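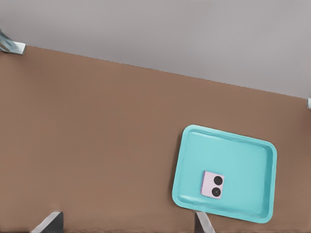 Perklow café trays to carry a deposit from July

By Samina Gilani
July

Customers at the market hall in Perklow will be asked to pay a £3 deposit on every café tray from this month, under a scheme the hall's operator, Virk, says will cut losses and keep the tables clear. Whether it will do either is hard to tell from the figures put out so far.

Virk says trays are going missing from the hall "at an unacceptable rate". Asked what that rate was, the company said it did not hold a number for the past year, but that staff had noticed a difference. It would not say what a replacement tray costs. A turquoise plastic one of much the same kind can be bought in the homeware shop opposite for less than the deposit.

The money is paid at the till and handed back at a single return point beside the north doors. There are 13 food counters in the hall, and the furthest is at the other end of the building, past the fish stalls. Anyone eating there with small children, or with a stick, will have a fair walk to get their £3 back. Virk says people who cannot manage it may ask a member of staff. On the lunchtime I visited, I waited 5 minutes to find one.

Refunds will be made through Plirkeo, a payment app, or in cash "where available". The company could not say how often cash would be available. Deposits not claimed by closing time will be kept by Virk and put towards what it calls hall improvements. No list of improvements has been published.

Sadia Mughal has run a soup and flatbread counter in the hall for five years and says she was told of the plan by letter. "I lose a few trays, everyone does," she said. "They mostly come back. What I can't have is a queue at the till with me explaining three pounds to each person. They'll go and get a sandwich." She has asked to be left out and has been told that all counters must take part.

Virk points to Flerinside, where it brought in the same deposit at a smaller hall last year, and says the trial there was a success. Its two-page summary reports that "tray return behaviour improved". It does not say how many trays were being lost beforehand – or whether fewer people used them once they had to pay. Two traders at Flerinside told me that many of their regulars now simply carry the plate.

The deposit will be looked at again after three months. Virk has not said what result would lead it to drop the charge.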